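Coffee with Kolbrún: the planner who talks couples out of things

I got to the café ten minutes early and Kolbrún Lykkegaard was already there, phone face down, halfway through a cinnamon roll the size of my hand. "I ordered you one too," she said. "You can't talk weddings on an empty stomach."

If you've been to a barn, lakeside or backyard wedding around here lately, there's a fair chance she planned it. She runs Biltutine, which is her and one part-timer, and she has 83 weddings behind her. I'd wanted to sit down with her for ages (she did my cousin's in July and I cried through the whole thing, so I'm not exactly neutral).

How it started

She didn't set out to do this. She was working the front desk at Vallosport, a sports hall that rents out its upstairs room on weekends, and a bride came down the stairs in her socks asking if anyone had a sewing kit.

"I had one in my bag. Then they needed somebody to tell the band where to plug in, and then the cake showed up with no one to sign for it, and by nine at night I was holding a baby," she told me. "The bride's mother asked for my card. I wrote my number on a napkin!"

That napkin turned into two bookings, and those two turned into six. She quit the desk the next spring.

Small, and fine with it

Most of her couples now invite 40 people or fewer. She says the guest list is where nearly every fight starts, so she makes couples write it separately, at home, and only then compare.

"If a name is on both lists, great, mail the invitation. If it's on one, talk about it. And if your dad added it in pen, that's a different conversation."

We got onto money, because of course we did. The smallest budget she's worked with was $3,100 for everything, dress included. They had lunch at a picnic shelter, borrowed tablecloths, and a playlist the groom's brother fussed over for weeks. "I still think about the potato salad," she said, and I believe her – she went quiet for a second.

What she won't do is build a day around a photo somebody saved online. One couple came in wanting a hanging flower ceiling, and after an hour it came out that what they really loved was the smell of the lilacs at his grandmother's house. They got lilacs in buckets all the way down the aisle, for a tenth of the price.

The morning of

I asked what she'd fix about most weddings if she could only fix one thing, and she didn't even wait for me to finish.

"The morning! Everybody plans the evening to the minute and then you have eight people getting ready in one bathroom." She wants a real sitting room for the wedding party, with a comfortable seat, somewhere to put a drink, and a door that shuts. Hair starts at eight. Sandwiches arrive at 10, and she stands there until the bride has eaten one.
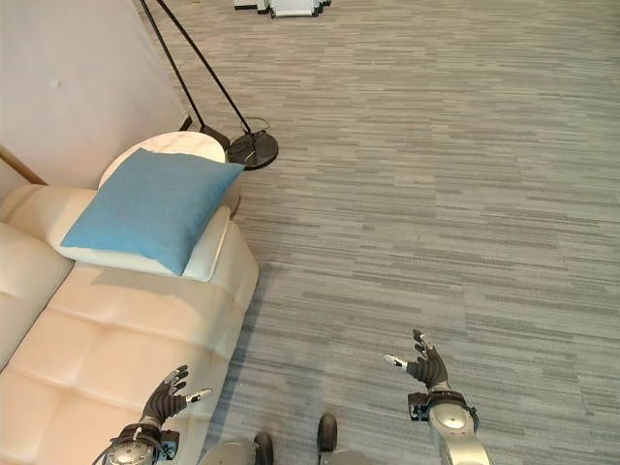 What's next

She's taking on fewer dates next year so she can be at every rehearsal herself. She's also helping Femovetti, the little dress shop two doors down from her office, set up a rack of secondhand gowns, and she's hunting for a winter venue with a decent fireplace. If you know of one, she'd love to hear from you.

Before we left I asked about her own wedding. She laughed and pulled on her coat. "City hall, in the rain, and then pancakes. My sister held the umbrella over her own hair the whole time. I'd do it again tomorrow."

She took the rest of my cinnamon roll with her, wrapped in a napkin.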